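Brevine Two-Finger Gripper Kit
Build it at home or in a shared workshop

Price: 1,895 kr, including the control board
In stock. Page updated Jul 25, 2022

The Brevine is a two-finger gripper for small bench arms. It comes as a kit of 31 parts, plus screws, and bolts to the Zidholm wrist plate or any plate with the same hole pattern. The fingers close in parallel and open to 40 mm. Cable length is 300 mm, enough to reach the second joint on most desktop arms.

You will need a set of hex keys, a small soldering iron and a flat surface. Allow an evening for assembly. The March batch and later ones have the motor leads already crimped.

A simulation model is included with the download. It loads in Jistov and has a wrist camera set between the fingers, so you can try out your approach moves before the hardware is finished. 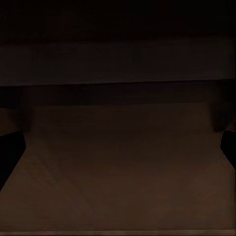
Simulated view between the open fingers, low light setting.

Light level is set in the scene file. Finger travel and closing speed are in a separate file and should be changed to match your own build.

In the box: gripper body, two black fingers, motor, control board, cable, printed guide.
Not in the box: wrist plate, power supply, camera.

Spare fingers are sold in pairs. For the older Lehtinen wrist, order the adapter ring as well. Kits can be returned unopened.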